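The Comparison

The protocol ran to two pages and she had written both of them. Each gripper would attempt the same set of objects from the same starting poses. A grasp counted if the object cleared the tabletop and stayed up until the arm reached the hold position. A slip during the hold was a failure and was entered as such.

There were two candidates. The Chaturvedi was a parallel gripper with flat pads and a stroke wide enough for most kitchen items. The Olside had softer fingers that bent around whatever they closed on, and it cost a good deal more. The lab at Zusudbridge had both on loan until the end of July. After that one would be bought and the other would go back in its case.

She began with the Chaturvedi. It closed at the commanded force and reported the width it had reached, to a tenth of a millimeter. On the rigid objects it did well. On the towel it did well or badly depending on whether the pads met a fold or a flat surface. After 113 attempts she had a table with few blanks in it and a note that read: towel, edge only.

The swap took 19 minutes, most of it spent on the connector. She reloaded the payload values, ran the calibration, and found the tool center point off by two millimeters. She corrected it and ran the calibration again. 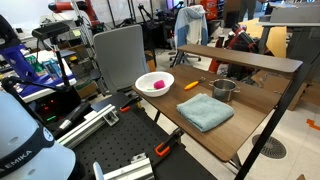 The Olside was slower to close. Its controller, a Ulel unit, waited for the finger current to settle before it reported contact, and the settling time was not constant. She logged it. On the sponge it took 0.4 seconds. On the pot handle it took 0.6. On the towel it took anywhere from half a second to almost two, and during those two seconds the arm stood over the table with its fingers partly closed.

She checked the force threshold. It was set as the manual recommended. She checked the cable for drag at the wrist and found none. She opened the raw current trace and saw a small ripple, which flattened out each time just before the controller gave its signal.

"It's hunting," said the technician, who had come over for a hex key.

"The gain is at the default."

"Then the default hunts."

She lowered the gain. The ripple went away and so did four successful grasps out of the next 15. She put the gain back where it had been. The successes returned, along with the wait.

By early evening the Olside was ahead on the towel and the sponge and level on the pot. It was behind on the orange-handled tool, where the soft fingers let the handle rotate as the arm lifted. Twice the handle turned far enough that the tip dragged on the wood. Under the protocol the object had not cleared the tabletop. She entered two failures.

The report template had a field for mean cycle time, and on that field the Chaturvedi won without effort. There was no field for what the Olside did while it waited. She considered adding one and could not think what the units would be.

The technician went home. She ran the last block alone, towel only, with the lab lights on their timer. They went out in the middle of an attempt. The arm did not need the lights for the lift, only for the pose estimate, and it already had that. She heard the fingers motor start and stop, start and stop, and then the brakes release and the joints begin to move.

When she had waved the lights back on, the arm was at the hold position with the towel in its fingers. The log gave a settling time of 1.9 seconds. She marked the grasp as valid, then added a comment that ambient lighting had changed during the trial, and flagged the row for exclusion.

She looked at the row for a while. The protocol said that flagged rows were to be repeated at the end of the block. She returned the towel to its starting pose, squared it against the tape measure, and sent the arm home.

Attempt 199 began at the usual height. The fingers came down, touched, and waited.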